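Two arms, one planner, and a lot of waiting 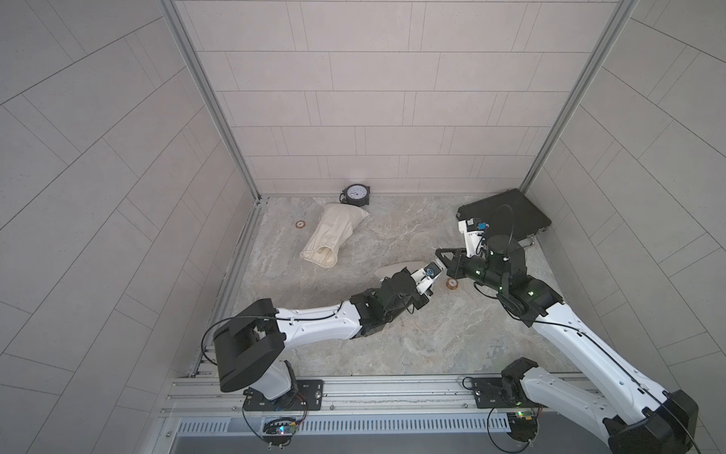
So February got eaten by the handoff planner, and I finally have something worth writing down. If you read my last post you know the old setup, where each arm had its own little planner and they took turns. It was safe! It was also painfully slow, with one arm parked politely while the other one did all the work.

The new version (still called Dollo, I'm not renaming the repo again) plans for both arms at once. I figured the hard part would be the search, and the search was fine. What hurt was the collision checking near the middle, where the two grippers have to get really close to each other and still not touch. I had the padding around each gripper set to 40 mm, a number I must have typed in at midnight sometime last year, and with that much padding there's no legal way to do a handoff at all. The planner would chew on it for the full six seconds and give up. I went down to 6 mm and suddenly it found paths every time, some of them pretty scary looking.

What I ended up with is padding that shrinks as the arms slow down. Fast moves get the big bubble, slow ones get the small one. It's maybe 52 lines of code, and most of that is me being careful about the switch so the path doesn't jump.

Cables are still a mess, by the way. The planner has no clue they exist, so I just cap how far the wrists can spin. I went with 145 degrees each way and lost a few poses I liked. Oh well.

Vemstead, my logging tool, also got a new view that shows both arms on one timeline, and wow, I should've done that first. I'd been staring at two separate plots, trying to line them up by eye like some kind of animal. Turns out my left arm commands were going out a hair later than the right ones, every single cycle. One sleep call in the wrong loop!

Next up is replanning when something on the floor gets bumped. I've got a branch going but it's ugly, so no link yet.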